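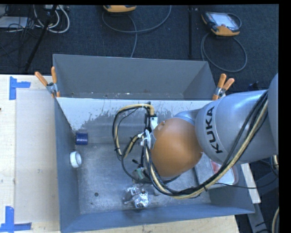

Stoder Secondhand Bins & Totes
Frequently asked questions

Are the metal bins new?
No. Every one has had a career already. We buy them in when workshops close or upgrade, knock off whatever is still stuck to them, and sell them on. If you want something with no past, the Lungu range on the new stock page is plastic and very clean.

How scuffed is "scuffed"?
Expect a mottled grey floor, scratches, and paint that gives up wherever parts have been rubbing against it. On two-tone bins the edge between the white and the grey can look like a coastline. We grade for dents and straightness. Looks are graded by you, when the bin arrives.

There's a round hole in the floor of mine. Is that damage?
Some bins have one and some don't. If it bothers you, a rubber plug from the hardware store will cover it. Small screws will find it before you do.

What's the divider for?
Keeping two kinds of thing from becoming one kind of thing. Most people put the bulk of their parts in the big compartment and use the narrow one for odds and ends. The sloping type also stops items from wedging in the corner, or at least gives them fewer excuses.

Can I take the divider out?
On the Elik, yes, with 12 screws and some patience. On the Momatov it's welded, and we'd ask you not to send us photos of what you did with the grinder.

Will it scratch my table?
A steel bin on a wooden tabletop will leave marks if you drag it. Lift it, or put felt or an old mat underneath. This applies to nice tables. If your table already looks like our bins, carry on.

How do I clean one?
Tip it out first – the specks along the bottom edge of the back compartment never come up with a cloth. Then warm water, dish soap, a stiff brush. Dry it the same day or you'll be asking us about rust.

What about repainting?
Go ahead. Sand the flaking parts, prime, and use any enamel made for metal. We can't match the old blue-grey and have stopped trying.

How many do you have?
At the June stocktake there were 2,830 on the shelves, and 3,005 according to the computer. We're looking into it.

Can I return a bin?
Within 3 weeks, empty. Please check the corners for washers.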